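4. Scanning your first reel

Now for the fun bit! By this point your Condska film scanner should be level, plugged in and warmed up for 22 minutes.

1. Wind the reel by hand onto the left spindle, emulsion side facing you. Take your time with old splices.

2. Thread the leader under both rollers and over the gate. Leave a little slack.

3. Keep cores, cans and leader strips off the bench while you work. Wire baskets hung from a rail are lovely for this.

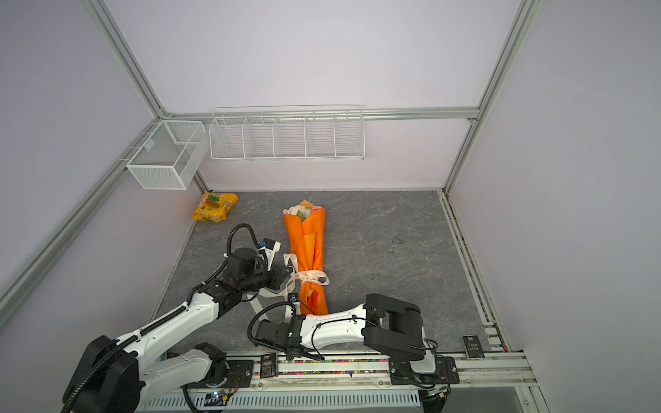 Fig. 7. Wire baskets on a wall rail.

4. Open Flornska on the computer and choose New Reel. Type in the can number exactly as it is written on the lid, smudges and all (put a question mark for anything you can't read).

5. Press Test. The scanner runs the first 1,000 frames at low speed and shows them as a strip. It's a wonderful moment, seeing a picture come up after decades in a tin!

Note: If the strip drifts to one side, tighten the gate screw a quarter turn and press Test again. Elfriede Thiele's splice chart in the back of this guide covers shrunken stock.

Caution: Never run film that smells of vinegar through the gate. Bag it and set it apart from the other reels.

6. Happy with the strip? Press Scan. Our sample reel, Trujillo, has 1,507 frames and a rough join at frame 823, so listen for the click there.

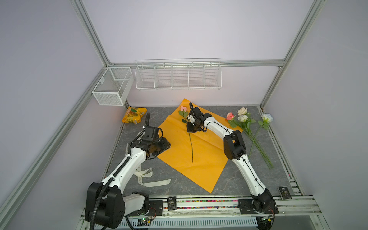

7. When the tail runs out, let the take-up spindle stop by itself, then lift the reel off with both hands.

8. Save the scan before you start the next reel. Pasetti gate owners should also brush the gate now.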